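Holst Door Draft Stopper
by Livby

Item 479
In stock, ships from our Girkberg workshop
Page updated 3/11/25

If you have ever sat down in the evening with a blanket over your knees and still felt a thin little stream of cold air finding your ankles, you already know what the Holst is for. It's a long, heavy fabric roll that lies along the bottom of an inside door and keeps the chilly side of the house on its own side. We have been sewing them for a good many winters now, and every November the orders start coming in as soon as the first frost does (we love it, even if our thumbs don't!).

The cover is a thick cotton twill, washed once before we cut it so that it won't shrink on you later. Inside there is a separate liner filled with cleaned buckwheat hulls, which settle into the dips in an old floor much better than foam does. You can pull the liner out through the zipper at one end and put the cover in the machine on a cool wash. Please don't wash the liner itself. Buckwheat doesn't care for it, and neither will your washing machine.
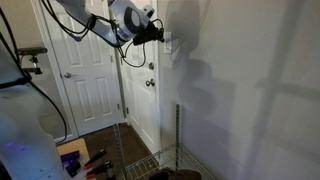
Before you order, take a minute to measure. Close the door, run a tape along the floor from one side of the frame to the other, and write that number down. Most inside doors will be happy with the standard Holst, which is 100 cm long. If your door is narrower, the roll can bend a little at the ends, or you can shake some of the filling toward the middle and fold the spare fabric under. For double doors we make the Mivgate, which is the same thing at 300 cm with a soft joint in the center so you can fold it up when you're carrying it from room to room.

Grigoris Lambrakis designed the first Holst for his own back hallway, and he still cuts the fabric for every batch. He will tell you at some length (he told me at lunch only last week) that a draft stopper should be heavy enough to stay put when the dog walks past and light enough to nudge aside with your foot. I think he got it right — mine has been pushed back and forth more times than I'd care to guess, and the seams are still good.

Colors this season are oatmeal, moss, brick and a dark navy that hides the dust nicely. The moss is a shade deeper than last year's, so if you're matching an older one, write to us first and we'll mail you a swatch.

Details
Length: 100 cm
Cover: cotton twill, zippered, machine washable on cool
Filling: buckwheat hulls in a sewn liner
Hanging loop: one, at the zipper end
For indoor use only

Care
Shake it out every few weeks and give it an afternoon in a dry, airy spot if the hallway gets damp. Spills can be dabbed off with a wet cloth. If the filling goes flat after a few years, refill bags are sold in packs of 6 and pour in through the small opening at the end of the liner.

Returns and questions
Send it back unused within a month and we'll refund you. For odd sizes, old houses and crooked floors, ask for Iwona Pietrzak at the order desk. She likes a sketch with the measurements written on it, and a pencil one is fine.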